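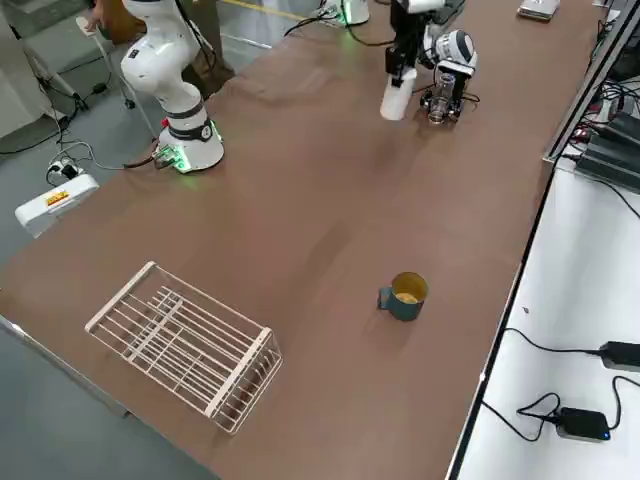
What is the load rating of the Stumthorpe rack?

The Stumthorpe is rated to 5 kg of evenly distributed crockery on a flat, level surface. The rating applies to the basket standing on its base and does not apply to a rack that is hung, bridged over a sink or stacked on a second rack.

Stumthorpe White Wire Rack
Supplied by Rallent
Category: Kitchen and tea room / Draining and drying

General

The Stumthorpe is an open rectangular basket in thin parallel metal rods, finished in white, with a raised rim. It is intended for air-drying cups, mugs, tumblers, small plates and light kitchenware after hand washing. It is a bench-standing item. It needs no fixings and no assembly.

The rack is sold for domestic kitchens, staff tea rooms, church and community hall kitchens, and teaching kitchens where washing up is done by hand. It is not a commercial dishwasher basket and should not be put through a pass-through or conveyor machine. Sites that need a machine basket should look under Warewashing.

The open construction lets air reach the underside of the load. The gaps between the rods also mean that whatever drips off the load goes straight onto the surface beneath. On a sink drainer with a fall this needs no further attention. On a flat bench or table, a drip tray or an absorbent mat is required. The Bassey tray (sold separately, see Accessories) is sized to suit.

Specification

Form: open basket, rectangular
Construction: thin parallel metal rods, raised rim
Colour: white
Rated load: 5 kg, evenly distributed
Finish test: 1000 hours neutral salt spray, flat sample
Warranty: 3 years domestic, see Warranty for commercial use
Assembly: none
Nesting: nests with identical racks when not loaded
Country of packing: Australia
Minimum order: single unit
Trade carton: on application

Dimensioned drawings are held by the Rallent technical desk and are sent on request with the product name quoted. Measure the bench before ordering, including any upstand, tap body or power outlet that reduces the usable depth. The footprint on the drawing is taken at the widest point of the rim, which is the figure to use when checking clearance against a wall.

Placement

Stand the rack on a surface that is flat and clean. A matte bench top gives better grip than polished stone or stainless. On polished surfaces, use a mat.

Position the rack with its long side parallel to the edge of the bench where space permits. It can be set at an angle to the edge on a deep table, provided that no corner overhangs. An overhanging corner is the most frequent cause of tipping reports and is excluded from the warranty.

Keep the rack clear of cooktops, toasters, urns and other heat sources by at least 200 mm. The finish is not rated for contact with hot pans. Hot crockery from hand washing is within its normal use.

Keep power leads away from the drip area. Where a kettle or urn shares the bench, put it on the opposite side of the sink from the rack.

Loading

Load heavy items first, low and towards the middle. Mugs should be inverted. Place the handle inboard so that it does not catch on a sleeve or a neighbouring item when the next piece is lifted out.

Glass tumblers should be inverted and kept apart from one another. Thin-walled glass can chip against a metal rod if dropped in from height, so lower it by hand. Stemware is not suited to this rack.

Plates may be stood on edge between the rods where the foot of the plate allows. Plates with a thick rolled rim may not seat, and are better laid against the side of the basket. Bowls drain poorly on edge and should be inverted.

Cutlery will fall through or lodge between the rods. Use a separate cutlery cup. Knives must not be left in the basket with the blade up.

Paper and other single-use cups are not intended to be washed and do not belong in the rack. They are light enough to be lifted by a fan or a draught from an open door.

Items that still hold liquid or dry goods should be emptied and rinsed before they are racked. Coffee grounds, tea leaves and grain will dry onto the rods and are slow to remove.

Compatible ware

Most domestic mugs and tumblers are suitable. The Gralow matte mug - teal outside, yellow inside, small handle - is listed separately and is suited to inverted drying. Matte glazes mark more readily than gloss when dragged along metal, and should be lifted clear of the rack.

Enamel mugs can be racked, although chipped enamel should be taken out of service first. A bare metal edge on a chipped mug will leave rust on any rack, and this is often mistaken for failure of the rack itself.
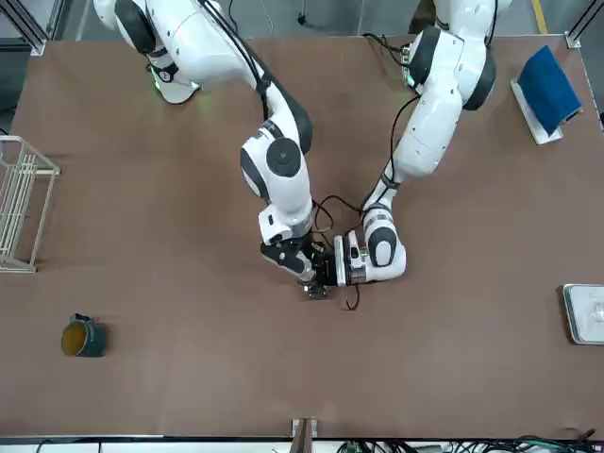

How should the rack be cleaned?

Wash the rack by hand in warm water with ordinary dish detergent and a soft brush, rinse it, and stand it on end on a dry tea towel. Weekly washing is enough for domestic use. In a shared tea room, wash it at the end of each day.

Cleaning notes

Work the brush along the rods and then across them. Residue collects where rods meet, and a cloth alone will not reach it. An old toothbrush is adequate.

Scale from hard water appears as a dull grey film, most often on the underside. Remove it with white vinegar diluted in an equal volume of water. Leave the solution on for a few minutes and rinse thoroughly. Repeat if necessary. Proprietary descalers vary in strength and should be tried on an inconspicuous rod first.

Do not use:
Steel wool or metal scourers
Oven cleaner
Undiluted bleach
Abrasive powder or cream

Tannin stains from tea can be lifted with a paste of bicarbonate of soda and water. Apply with a fingertip or soft cloth and rinse. Older stains may lighten without disappearing.

The surface beneath the rack should be wiped whenever the rack is moved. Timber and timber-look tops are both vulnerable to standing water at joints and edges, and a rack left in one position for weeks will conceal the damage. Check under the drip tray as well as under the rack.

Inspection

Shared kitchens should include the rack in the regular equipment check. Look for bent rods, open joints, sharp ends and breaks in the finish. Run a gloved hand around the rim. A rack with a sharp end is to be withdrawn and not taped. Tape traps water and food residue.

A slightly bowed rod does not affect the load rating. A rack that rocks on a surface known to be flat has been distorted, usually by being stood on or packed under a heavy carton, and should be replaced.

Small nicks in the finish can be touched up with a white enamel suitable for kitchen use, away from areas that contact the rim of a cup. Allow the full curing time given on the tin.

Storage and transport

Nest racks dry. Racks stored damp will mark one another at the points of contact. Up to 3 may be nested on an open shelf - more than this puts enough weight on the lowest rack to make separation awkward, and the rods can spring when pulled.

When packing a kitchen for a move, the rack can go into a carton with tea towels and plastic ware inside it. Do not pack glass in the basket for transport. The rods offer no cushioning and the gaps allow paper wrapping to work through.

Accessories

Bassey drip tray. Shallow tray for use beneath the rack on a flat bench. Lift out and empty daily.
Bassey cutlery cup. Freestanding. Place beside the rack or in one end of the basket, within the rated load.
Gralow matte mug, teal and yellow. Sold singly.
Replacement absorbent mat. Machine washable, line dry.

Accessories are not included with the rack.

Ordering and delivery

Orders received before noon are picked the same day where stock is held. Racks are packed flat side down with card at the corners. Inspect on arrival and report transit damage before the packaging is discarded.

Orders of 200 units or more are treated as project supply and are quoted by the trade desk. Lead time depends on finishing capacity and is confirmed in writing with the quote. Site deliveries need a contact name and a note of any loading dock restrictions. Tailgate delivery can be arranged for sites with no dock.

Schools and councils may order on account.

Warranty

The rack is covered for 3 years in domestic use against broken joints and lifting of the finish under normal conditions. In commercial or shared use the period is one year. Cover does not extend to scratches, scale, rust transferred from other items, damage from abrasive cleaning, loads above 5 kg, or use in a dishwashing machine.

Claims need proof of purchase, a short description of the fault and a clear photograph of the affected joint or rod. Return of the item is requested only where the fault cannot be assessed from the photograph. These terms are in addition to rights under consumer law.

Technical contact

Jarlath Foley, technical desk, Rallent. Quote the product name and the place of purchase. Enquiries about drawings, finish data and bench clearance go to the technical desk. Enquiries about stock and freight go to sales.

Page revised October. Replaces the earlier sheet, which gave no clearance from heat sources.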